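Evstead Laundry Room, Folding Station Inspection
September 10, 2022

1. Work surface
Tabletop clear of pins and loose hardware: Yes
Basket kept at the back corner: Yes
Comment: One T-shirt spread on the table, rumpled. Smooth before folding.

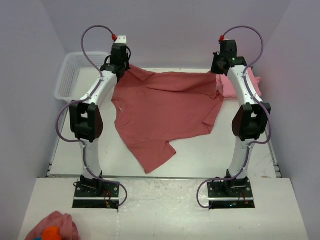
2. Garment handling
Shirt held by the upper part on both sides: Yes
Hem clear of the tabletop: Yes
Comment: Fabric is bunched at the upper left. Check that spot for stretching.

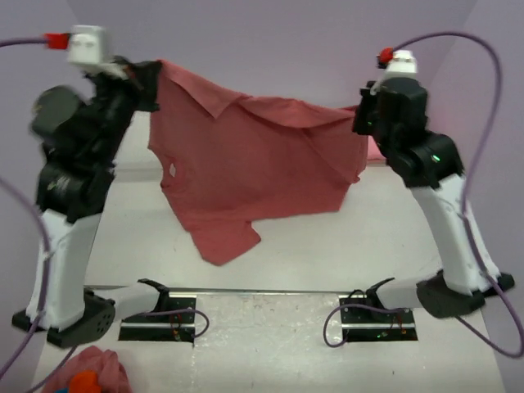 3. Follow-up
Surface scuffs: Minor. Wipe down and review in February.
Walkway clearance, 30 inches: Pass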